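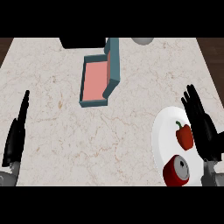 Bomport Teleop Station – Two-Arm Version

Product overview

The Bomport Teleop Station lets one operator run a two-arm robot by hand and record every demonstration as it is made. It works with real arms and with the Veken simulator, using the same controls and the same file layout. Teams usually set up a task in Veken first, let operators practice there, and move to hardware once the task definition is settled.

The operator sits between two leader arms and moves them directly. The follower arms copy the motion joint by joint. If your leader and follower arms have different proportions, switch to wrist tracking, and the station will match hand position and orientation instead.

Mixed hands

Left and right sides are configured separately. You can run a two-finger gripper on the left and a multi-fingered hand on the right, as in the countertop task, where a bell pepper and a soda can start on an oval plate with an open teal box farther back on the marble. The gripper side uses a trigger handle. The hand side uses the Stirnent glove, which reads the bend of each finger and the spread between them. Glove calibration is saved per operator and loads at login.

Please note that the glove is sold in right-hand form only. A left-hand glove is planned.

Recording a demonstration

Start and stop are on the foot pedal. Press once to reset the layout and begin, press again to end. A long press throws the take away and returns to the starting layout. In the simulator, reset is automatic, and object positions can be varied between takes within limits you set in the task file. On hardware, the operator puts the objects back by hand and confirms with the pedal.

Each take stores joint positions, hand commands, all camera views and the task label. Simulated takes also store the pose of every object. Camera views can be letterboxed to a fixed shape on export if your training code expects one.

Operators can mark a take as good, usable or bad at the end. The mark can be changed later in the review window, and the original mark is kept in the log.

What is in the box

Leader arm, left, with trigger handle
Leader arm, right, with glove mount
Stirnent glove, right hand, medium
Foot pedal
Control unit with power supply
5 m data cable
Bench clamps
Veken license, 3 seats

The follower arms, end effectors and cameras are not included. Small and large gloves can be swapped in at no charge if you tell us when ordering.

Requirements

A bench or table at least 5 cm thick, or the optional floor stand. The clamps will not hold on glass or stone tops, so order the stand for those. The control unit needs a wired network connection. Wireless is supported for the review window only – do not use it for live control.

Price and ordering

Item number 2870. Prices depend on the arms you plan to connect, so please send the make and model with your request. Orders are handled by Qaisi, who also do installation and operator training on site. Stations ordered before the end of August ship with the current pedal. Later orders get the new one, with a wider plate and a detachable cable.

Spare parts: glove liners, pedal cable, trigger spring, clamp pads.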